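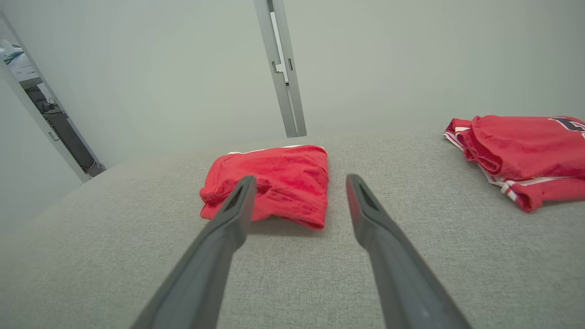
Being a witness

20 Oct 2019

I have put off writing this for a few weeks, partly because the case of the van driver was still open and partly because I didn't know what I wanted to say. The case is finished with now, at least my bit of it, so I can put down what happened and what it was like to be the person standing on the pavement.

It was at the bottom of Astis Road, where it meets the main road by the Cheema shop. Anyone who lives near us will know it. The limit on the main road is 40 and people do a good deal more than that coming down the hill, then brake when they see the lights. I was waiting to cross with a pint of milk in one hand and my phone in my pocket. A silver hatchback was turning right out of Astis Road on a green light. A white van came down the hill and went straight into the side of it.

I've read accounts where people say everything slowed down. For me it was very quick. There was a bang, much lower than I would have expected, and then the hatchback was facing the other way with its back wheels on the kerb outside the dry cleaner's. The van had stopped in the middle of the junction with its bonnet up. The horn on one of them was going and didn't stop until the fire brigade did something to it.

The driver of the hatchback was Hina Bangash. I have her permission to use her name and she has read this. I didn't know her then. She was on her way home from work and was on her own in the car, and I'm very glad of that second part, as the passenger side was the one that took the worst of it.

What I did

Not much. A man from the bus stop got to her door before me and he plainly knew what he was about. He told her to keep her head still and not to try to get out. I rang 999. The woman on the other end asked me for the name of the road and for a moment I couldn't think of it, though I have lived off it for nine years. I read it off the sign in the end.

Then I stood where I had been told to stand and held the milk. The number 80 bus was stuck behind the van and the driver had got out to wave people round. The girl from the shop came over with a folded coat for Hina and a bottle of water, and the man from the bus stop took the coat and said no to the water. I wouldn't have known that. You aren't supposed to give them anything to drink in case they need an operation.

The ambulance came quickly. The police were a few minutes behind it, and one of them asked who had seen it happen. I put my hand up, like at school. There were plenty of people there by then but most of them had only heard it.

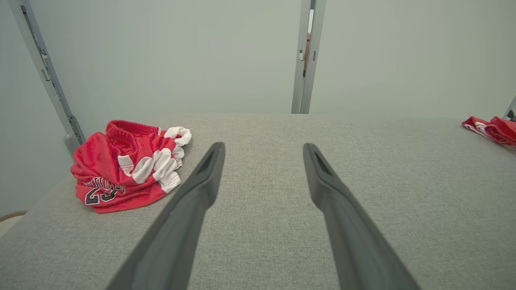

The first account they take from you is a short one. The officer was young and polite and wrote everything in a notebook, and it had started to rain, so she let me sit in the back of the car while we did it. I can still see that seat better than I can see the van. It was covered in a plain light grey cloth with a fine weave, very like the one in the photo here, and I looked at it the whole time I was talking. She asked me what colour the light had been for the van. I said red. She asked me if I had seen it with my own eyes or if I was working it out from the other one being green.

That question has stayed with me. I had to think hard, and the true answer was that I had been looking at the pedestrian light, then at the hatchback, and then at the van when it was already in the junction. I had never looked at the van's signal at all. I had been quite ready to swear that it was red. She wrote down what I'd said, both parts, and didn't seem bothered by it. I felt as if I had let somebody down.

The longer statement

A fortnight later I was asked to go in and make a full statement. I had expected this to be a matter of saying the same things again, and it took most of a morning. They start you well before the accident. Where had you been, which side of the road were you walking on, were you wearing glasses, had you had a drink. I drew a plan of the junction and was told it was fine, though I had left out the traffic island completely and had to squeeze it in afterwards.

I had also made a mess of things by talking about it. In those two weeks I had told the story to everyone at work, my sister, the man who reads the meter and half of the tables in Planetti. Each time I told it I got better at it. By the time I got to the police station the van was doing 72 miles an hour in my head, and I have no idea where I got that number from. I can't judge the speed of a van. When the officer asked me to put a speed on it I said it was faster than the other traffic, and we left it at that.

If you ever see something like this, my advice is to write it down the same day, before you have told anybody. It doesn't have to be good. I wish I had a page of scruffy notes from that evening. What I have is a very polished story, and I don't fully trust it.

The thing that settled it was a camera. A car three back in the queue on Astis Road had one on the windscreen, a Privulari, and it had the lights and the van both in view. The driver had gone home, looked at it and taken it in on her own account. So my statement was hardly needed. I was told this by letter. I had been losing sleep over whether I would have to stand up in court and say I hadn't looked at the light, and then it was one paragraph and a reference number, and the van driver had admitted it.

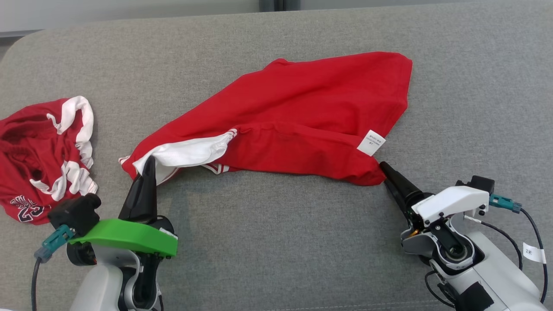 I don't know what he got, by the way. They told me I could ring up and ask, and I haven't. He sat on the kerb the whole time with his hands on his knees and he looked about as bad as a person can look. I was angry with him for a while and I'm less so now, though Hina is entitled to feel any way she likes about it and I wouldn't argue with her.

Hina

She had a broken collarbone, two broken ribs and a lot of bruising. She was home within a week and was told to expect to be off work until December. The police had passed on a message that she would like to thank the people who stopped, if they were willing, and I said yes and then worried about it. I had done nothing but make a phone call.

We met at Planetti, as it was easy for her to get to. She was in a sling and had come on the bus, the 80 again, since she hasn't felt like driving. She asked me to tell her what I saw, because she can't remember anything between checking her mirror and the man telling her to keep still. I gave her the plain version. She asked if she had gone on green and I said yes, that part I had seen. She was quiet for a bit and then she asked the waitress for more hot water. I think she had been wondering about it all that time, even with the film and the letter and everything else.

She never found out who the man from the bus stop was. Nor did I. He went off before the police had finished and he isn't in the file. He was tall, fifties, with a navy jacket and a rucksack, and he had a Welsh accent. If he reads this, or somebody knows him, my email address is on the contact page and I will pass it on to her.

The junction

There is a petition on the counter in the Cheema shop asking for a speed camera on the hill and a longer gap between the lights changing. It needs 1000 names to be talked about at the council meeting. I signed it last week, and there were still plenty of blank sheets underneath. You have to live or work in the borough, and they want your postcode as well as your name. The shop is open until ten most nights and you don't have to buy anything.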